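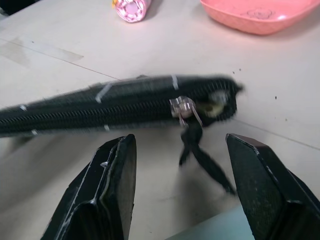
## Pouch work, progress to 30 Jan 2021

This report covers the second stage of the Skavside grant, which pays for the repair and refilling of pencil pouches for school supply kits. The first stage ended in September with the purchase of thread, sliders and pull tabs. Sorting and repair have gone on since then in the upstairs room at Belkadi.

### Work done

We have checked 1,914 pouches. Most came from the Lundau warehouse as unsold stock, and the rest were handed in by schools. Each one is emptied, brushed out, opened and closed along the full length of the zipper, and put in one of three bins: ready, repair, or parts.

The long black pouches make up the largest group. They have a dark woven or ribbed outside, a black coil zipper down the middle and a silver metal slider with a black fabric pull tab. The zipper teeth hold up well in this type. The usual faults are in the pull tab, which frays or works loose from the slider, and in the closed end of the zipper, where the stitching can give and the lining starts to catch.

A frayed tab is trimmed if enough of it is left to grip. If not, it is replaced with a short piece of cord. We leave the original slider in place wherever it runs smoothly. Open end seams are sewn by hand, as the machine foot does not fit well into the corner of a narrow pouch.

### Problems

The replacement sliders ordered from Zasta were one size too small for the coil on the long pouches. They fit the short ones, so they have been kept, but repairs to the long type stopped for nine working days while we waited for the right size. In the meantime we took sliders from pouches in the parts bin. This worked -- it is slow, though, and a few of the sliders bent when they came off.

Storage is still tight. Finished pouches are packed flat in cartons, up to 60 to a carton, and the cartons now fill the shelves along the back wall. We would like to send the first load to schools before the next delivery from Lundau.

### Spending

Spending on thread and cord is below plan. Spending on sliders is above plan because of the second order. We ask to move the unspent thread money to the sliders line. The total does not change.

### Next stage

- Finish the long pouches still in the repair bin.
- Sort the small mesh pouches, which have not been started.
- Fill the ready pouches with pencils, eraser and ruler.
- Agree on delivery dates with the schools.

Two points need an answer from Skavside before we go on: whether pouches with a cord tab can go into the same kits as those with the original tab, and whether the parts bin should be kept after the project closes. Our own view is yes to the first. On the second, we would keep the sliders and recycle the fabric.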